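Student Project Report
Coverage of Local Sport in a Weekly Newspaper: Which Sports Get Space?

February 13, 2023

1. Introduction

The aim of this project was to find out how a small weekly newspaper divides its sport pages between different sports. I chose this subject because I play table tennis in a club, and our results were printed only two times last season. My teammates believe that the newspaper likes only football. I wanted to check if this is true, or if we only remember the weeks when we were left out.

The newspaper in this report is called the Kunum Weekly. It is sold in the town of Kunum and in the villages near it, and its sport section comes at the back. The length of the section is not the same every week, and this made some of my work more difficult, as I will explain in section 3.

2. Questions

I started with three questions. How much of the sport section is given to each sport? Does a sport get more space when its team wins? And who writes the reports, the newspaper or the clubs?

The third question was not in my first plan. I added it in December, after I noticed that many short reports have no writer's name and use the word "we" when they talk about the team. 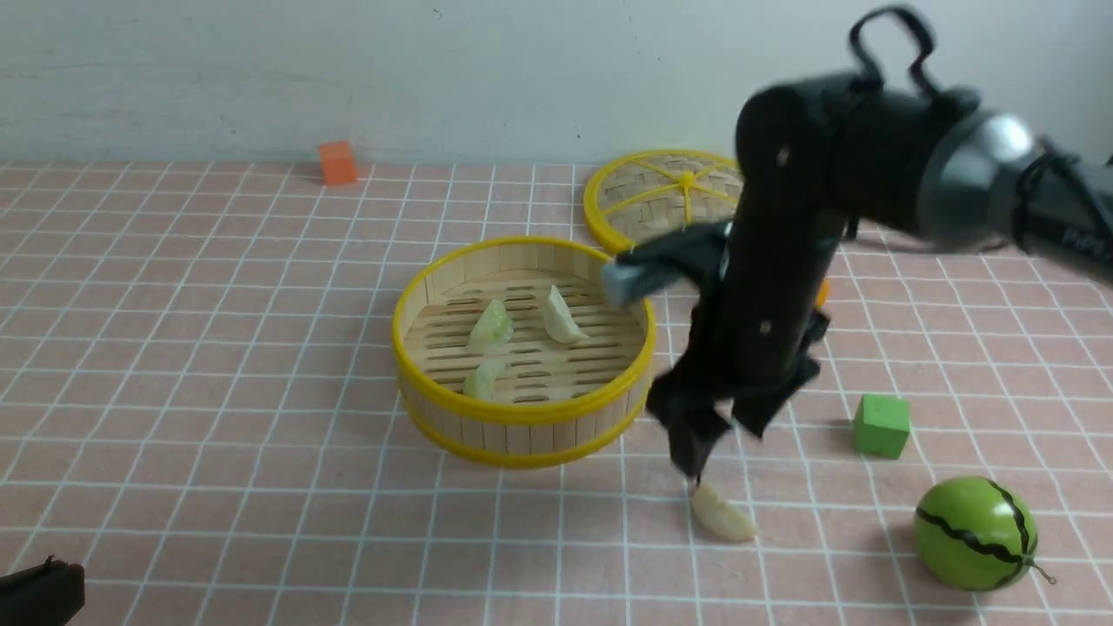 I also wanted to ask about photographs, but the library copies are black and white and some pages are in poor condition. For this reason I measured photographs only as a part of the article they belong to, and I did not study them separately.

3. Method

I used 40 issues of the newspaper, which I read in the town library. For each issue I wrote down every article in the sport section, the sport, the length in column centimeters, and whether there was a name under the headline. I measured with a plastic ruler. A headline was counted together with its article, and advertisements were left out completely.

Some articles were hard to place. A report about the yearly school sports day, for example, includes running, jumping and a tug of war. I put such articles in a group called "mixed". News about a club dinner or a new changing room was counted for the sport of that club, even if no match was described.

Because the section can be long in one week and short in the next, I did not compare centimeters directly. I calculated the share of each sport in every issue and then compared the shares. My first table was made without this step, and it gave too much weight to the long issues in the spring.

I also sent a short list of questions by e-mail to the clubs that have an address in the town directory. The Fliren cycling club and the Nullisis handball club gave the longest answers. Two clubs answered only that they would ask somebody else, and I did not hear from them again.

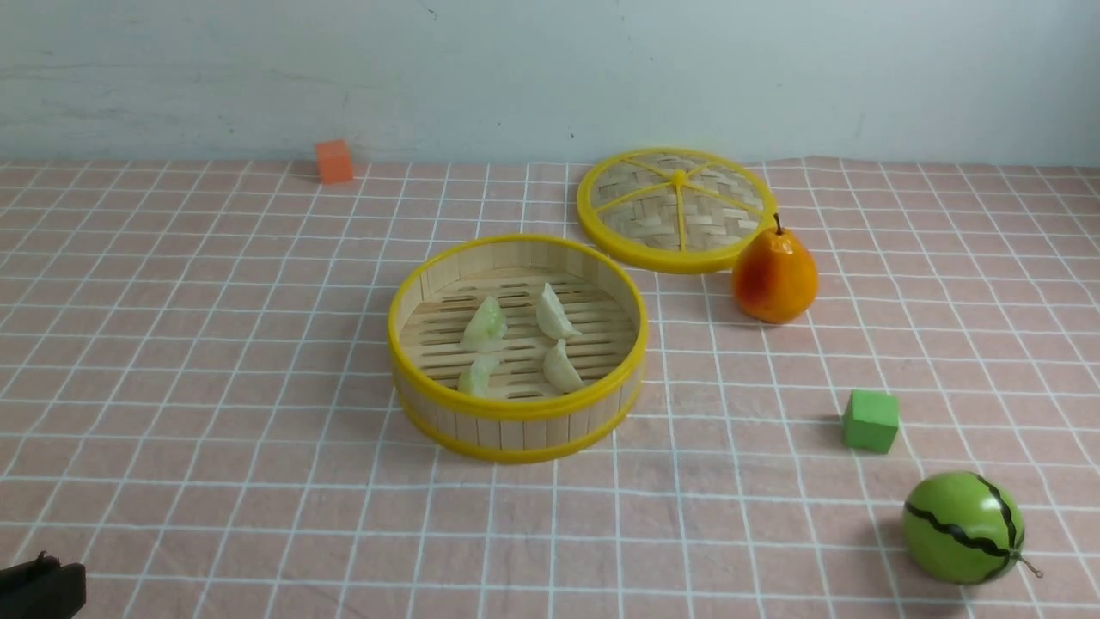 Report by a second-year student
Media and Communication, Sport Journalism Option

4. Results

4.1 Space for each sport

Football has the largest share in almost every issue. This was expected. What surprised me more was the second place, which belongs to cycling. The Fliren club is not large, but it has a report in nearly every issue, also in the winter months when there are no races. In these weeks the report is about training, bicycle repair or the plans for the next season.

Handball is in third place. Athletics has very little space for most of the year and then two or three full pages when the regional championship takes place. Swimming, table tennis and chess share what is left. One issue had no sport except football, and it was the issue with the cup final.

4.2 Winning and losing

I compared the football and handball reports after a win with the reports after a loss. For football there is almost no difference in length. For handball the difference is clear: after a loss the report is often only the score and the names of the players who scored. When I asked the Nullisis club about this, they answered that their reports are written by a player, and that it is not pleasant to write 200 words on a Sunday night after a bad match.

4.3 Who writes

Of the handball and cycling reports in my list, 92 had no name under the headline. From the answers of the clubs I understand that most of these were sent by the clubs themselves and printed with small changes. The football reports nearly always have the name of a reporter.

5. Discussion

The results show that my teammates are partly right. Football does receive the most space, and it is the only sport with its own reporter at the matches. For the other sports, the space depends very much on whether the club sends a text. The cycling club sends one each week before the deadline. My own club sent very few last season, and I did not know this before I asked.

I can not say that the newspaper prints everything it receives. To know this, I would need to see the e-mails that come to the sport desk. I asked for an interview, but the desk was busy with the cup matches and the date was moved two times.

6. Problems and next steps

Measuring by hand took much longer than I planned, and my measurements in the first weeks are less exact. I measured 30 articles again at the end and corrected the mistakes I found. If another student continues this work, I recommend using the digital pages, which the library will offer from next year. It would also be useful to compare with a second newspaper from a town of similar size.

The full tables are in the appendix, with one page for each sport.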